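ロボット・自動化フォーラム > トラブル相談

件名:把持した後、キャビネット前で力が抜けずに押し続ける現象

投稿者:gediminas_v
日付:22/12/2018

はじめて投稿します。Gediminas Vītolaと申します。日本語は母語ではありませんので、読みにくいところがありましたらお許しください。

果物を箱に入れて棚へ運ぶ作業を、アームで自動化しています。制御はJilto、グリッパはFlidovのものです。7月に導入してから問題はありませんでしたが、先週、実機で事故に近いことが起きました。アームが箱の底まで下りたあと、止まらずに下へ押し続けました。りんごが一つつぶれ、箱の底にひびが入りました。人は柵の外にいましたので、けがはありません。

ログでは、接触を検出したのに、停止命令が次の周期へ送られていませんでした。同じ症状を経験した方はいらっしゃいますか。

――――――
Re: 投稿者:nezimawashi
非常停止は押しましたか? 押したなら、何秒で止まりましたか。まずそこを書いてください。

――――――
Re: 投稿者:gediminas_v
押しました。すぐに止まりました。ですので、非常停止の回路は正常だと考えております。止まらなかったのはソフトウェアの接触停止のほうです。

――――――
Re: 投稿者:piret_k
Piretです。同じJiltoを使っています。力のしきい値はいくつに設定していますか。うちでは初期値のままだと、柔らかい物をつかんだときに検出が遅れました。値を下げたら直りました。

――――――
Re: 投稿者:gediminas_v
しきい値は22 Nです。検出そのものは遅れていないと思います。ログの726行目に接触フラグが立っていて、その後も下降の指令が13周期続いています。フラグは立ったのに、だれも読んでいない、という状態です。

――――――
Re: 投稿者:haisen_ya
それはしきい値の話じゃないですね。フラグを読む側のタスクの優先度が低いんだと思います。画像処理と同じスレッドに入れていませんか。

――――――
Re: 投稿者:piret_k
私はまだしきい値を疑っています。22は果物には高すぎます。優先度の問題が本当にあるとしても、22まで押してから検出するのでは、りんごはもう傷んでいます。両方直すべきではないでしょうか。

――――――
Re: 投稿者:haisen_ya
両方直すのは賛成。ただ順番は大事です。しきい値を先に下げると症状が出にくくなって、原因が見えなくなる。安全に関わる不具合でそれをやるのは反対です。

――――――
Re: 投稿者:piret_k
原因を調べている間、実機を22のまま動かすのですか。私はそちらのほうが危ないと思います。

――――――
Re: 投稿者:nezimawashi
実機は止めて、シミュレータで再現すればいいのでは。二人とも実機を動かす前提で話しているように見えます。

――――――
Re: 投稿者:gediminas_v
皆さま、ありがとうございます。実機は事故の日から電源を切って、鍵をかけてあります。言葉が足りず、失礼いたしました。

nezimawashiさんのご提案のとおり、シミュレータで試しました。箱とりんごとキャビネットを置いた環境で、しきい値は22のまま、下降だけを1,000回くり返しました。停止の遅れは13回出ました。画像処理のタスクを外すと、同じ回数で一度も出ませんでした。haisen_yaさんのお考えに近い結果だと思います。

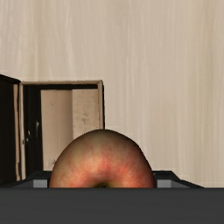 再現に使ったシミュレータの環境。手前が箱の中のりんご、左奥が開いたキャビネット。

ただ、シミュレータのりんごは硬い物体として計算していますので、つぶれ方は分かりません。Piretさんのご指摘については、この環境では答えが出せないままです。

――――――
Re: 投稿者:haisen_ya
画像処理を外してゼロなら、ほぼ決まりですね。接触監視を別プロセスに出して、周期を固定してください。それと、フラグが読まれないまま次の周期に入ったら無条件で停止する処理も入れたほうがいい。ウォッチドッグです。

――――――
Re: 投稿者:piret_k
結果は認めます。優先度の問題はありました。でも、硬いりんごで試した結果から、しきい値は問題ないとは言えません。再開の前に、実機で低い速度、低いしきい値から確認してください。りんごの代わりにスポンジを使うと安全です。

――――――
Re: 投稿者:haisen_ya
それは同意します。スポンジはいい案。

――――――
Re: 投稿者:nezimawashi
ひびの入った箱は交換しましたか。底がたわむと力の立ち上がりが変わるので、そのまま試験すると数字が信用できなくなります。

――――――
Re: 投稿者:gediminas_v
まだ交換しておりません。Brullarに同じ箱を注文しましたが、届くのは来月になるそうです。それまでは監視プロセスの分離とウォッチドッグの実装を進めて、実機には触らないことにいたします。箱が届きましたら、スポンジでの確認結果をこのスレッドに書きます。

――――――
コメント(3件)

mikan_bako:うちも画像処理と同じスレッドでした。今日分けました。助かりました。

tooru55:接触停止を安全機能として数えてはいけないと思います。リスクアセスメントでは無いものとして扱うべきです。

eglitis_user:Eglītisのコントローラでも同じことは起きますか? 設定画面に優先度の項目が見当たりません。

――――――
関連スレッド
・グリッパの爪が閉じたまま戻らない(Flidov)
・Jilto:更新後にログの時刻がずれる
・柵の扉スイッチ、二重化の配線について
・柔らかい物をつかむときの力制御、初期値の決め方
・シミュレータと実機で接触力が合わない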